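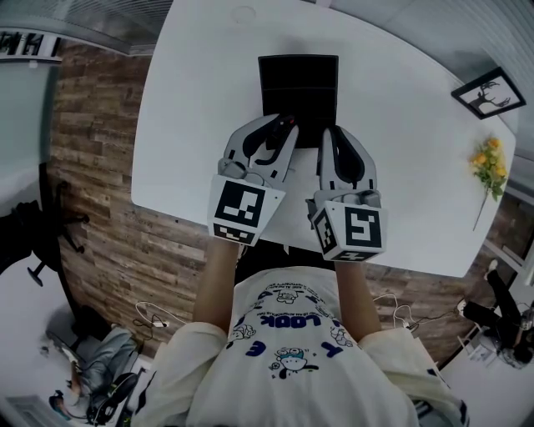 My little white table, with the black square thing on it. Flowers on the right, deer on the wall.

White table in the office corner: what do I do with it?

grallell25
Posted in Small Rooms, 9:40 PM

Okay, I need opinions from people who don't live in my house. We've got a white table with rounded corners in the back room, and I love it, but the rest of the room is kind of a jumble. Floor is wood-look planks, brown and gray mixed. Walls are light gray. Blinds are the pale vertical kind that came with the place. Then there's a black office chair over by the white furniture on the left, and the deer silhouette in the black frame, which I refuse to give up (it came from my aunt's cabin and I've had it forever).

My problem is the yellow flowers. They're fake, one sprig, and I keep setting it down on the edge of the table and never doing anything with it. Vase? Wall? Trash? My budget is $100 and I've already spent 2 of it on felt pads.

cleltia
Posted 9:58 PM

Vase! A skinny dark one, to go with the frame. That long stem hanging down the side of the table is making me itchy. Otherwise I think the room is nice and you're being too hard on it.

haver_2342
Posted 10:15 PM

Gonna disagree. One fake sprig in a vase looks like a dentist's waiting room. Either get a big bunch of them or let it go. I'd put the whole $100 toward new blinds, vertical slats make any room feel like a rental office. Mine went to the curb the first month we moved in and I never looked back.

grallell25
Posted 10:22 PM

It IS a rental lol. Blinds stay or I lose my deposit.

haver_2342
Posted 10:24 PM

Oh. Well, curtain over the top then. Tension rod, plain linen color, take it with you when you go.

salesontheporch
Posted 11:03 PM

I'd leave the window alone and get a rug. You have gray walls and a half-gray floor and a white table, so the yellow is the only warm thing in there. Pick up that yellow in a rug, a mustard or something, and all of a sudden the flowers make sense. I got mine for $25 at a church sale and it's held up to two dogs.

Also what's the little round mark on the tabletop, toward the far side? If that's a mug ring you may be able to get it out with baking soda paste. Go easy though, I dulled a spot on my mother's table doing that and I still hear about it at Thanksgiving.

cleltia
Posted 11:10 PM

Please no baking soda on a smooth white top!! It can scratch. Dish soap and a soft cloth first, and if that doesn't do it, put the vase on top of the mark and call it done.

salesontheporch
Posted 11:14 PM

I said go easy! But sure, soap first.

grallell25
Posted 7:35 AM

Went at it with soap before breakfast and it's still there, so I guess it's part of the table now. Not mad about it. The vase idea covers it up anyway.

Rug is a maybe. The chair is on casters and I'm worried it'll catch on the edge every time I roll over to the table. Does anybody have a rug with a rolling chair and not hate it?

haver_2342
Posted 8:02 AM

Flat weave, no fringe. Fringe gets eaten by the wheels, ask me how I know. And make it big enough that the chair never has to leave it.

cleltia
Posted 8:20 AM

Or keep the rug under the table only and leave the chair on the planks where it is. I still say buy the vase first and live with it till April. Moving the deer over so it hangs closer to the middle of the table might help too, it looks a little lonely off to the right.

grallell25
Posted 8:31 AM

The deer stays put, that's where the stud is. Vase this weekend, and I'll measure for a flat weave tonight. Will post again when I've got something on the floor.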